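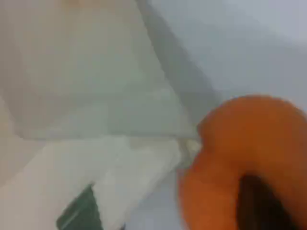

Nadège Aubert wrote in after the November post to ask if the Serkico 101 would hold a seal on bags that go in and out of the freezer, and if it made sense to pay more for the Guérin.

Kitchen > Food Storage > Vacuum Sealers > Reviews

Serkico 101 vacuum sealer

The 101 is an external-suction machine with a single heated strip. It draws air from the open end of a textured bag, then melts the end shut. The body is molded plastic with a hinged lid and two latches, one at each side. Both latches have to click before the pump will start. On my unit the left one needs a firm push.

Suction is adequate for dry goods and firm vegetables. With rice, beans and coffee the bag pulls tight and stays tight. Meat is less predictable. Liquid moves up the channels toward the strip and the seal comes out cloudy along that section. Freezing the meat on a tray first fixes this. A folded paper towel near the mouth of the bag also works, though it wastes bag length.

The seal itself is narrower than I would like. I have gone over to sealing twice, with a small gap between the lines, on anything that will stay in the freezer past a month. Single-sealed bags of stock lost vacuum in two cases after being moved between shelves. Double-sealed bags have held. The answer to the first question is therefore yes, with the second line.

Cooling time matters if you work in batches. The manual asks for 30 seconds between seals. Ignore that and the thermal cutout trips after 7 bags, and you wait with the lid open until the light goes off. The Guérin has a wider strip and a fan, and I could not get it to trip in normal use. It is also heavier, louder and takes up most of a shelf.

Search this site Go

Bags are the running cost. Serkico rolls fit well but are overpriced. Girkus rolls are thinner, seal cleanly on the lower setting, and scorch on the higher one. Vellport rolls have a coarser texture and the pump handles them better than either - these are what I buy now. Smooth bags of any make do not work in this machine.

The lid gasket is rated by the maker for 2,000 cycles and is sold separately. It lifts out by hand. Wipe it after each session and store the machine unlatched, or the foam takes a set and suction drops.

For one household freezing leftovers, the 101 is enough. If you buy meat in quantity and process it in one sitting, get the Guérin.

Filed under: Small Appliances, Freezer, Tested at Home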